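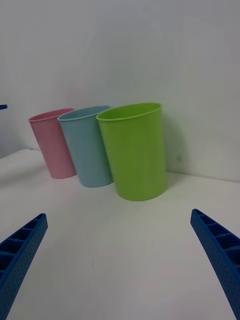 A student in the back row once told us that volume was the one part of math she had never trusted, and a good many of her classmates nodded along. How could a tall, thin glass and a short, wide one possibly hold the same drink? Her eyes told her one thing and the measuring jug told her another, and she was inclined to side with her eyes.

We have a lot of sympathy for her, and we wrote Chapter 26 with people like her in mind. Length is friendly enough (you lay a ruler down and read it off), and area isn't much worse once you've tiled a floor or two. Volume asks you to think about the inside of a thing, and most of us spend our lives looking at outsides!

So we'll begin gently, in the kitchen. A plastic tumbler is usually wider at the top than at the base, and that small slope causes more trouble than you might expect. Fill one to half its height and you have less than half a cupful, as the lower part is the narrower part. Try it at the sink tonight and see whether you believe us.

In Section 2 we move on to straight-sided containers, where the arithmetic is kinder, and then we come back to the sloping ones with better tools. The Ukari water tank problem, which readers of the earlier edition will remember (some of them fondly), is now Exercise 28, and it has been split into smaller steps.

Before you turn the page, find a container at home, guess how much it holds, and write the guess down in pencil. We'll need it again in the section on units.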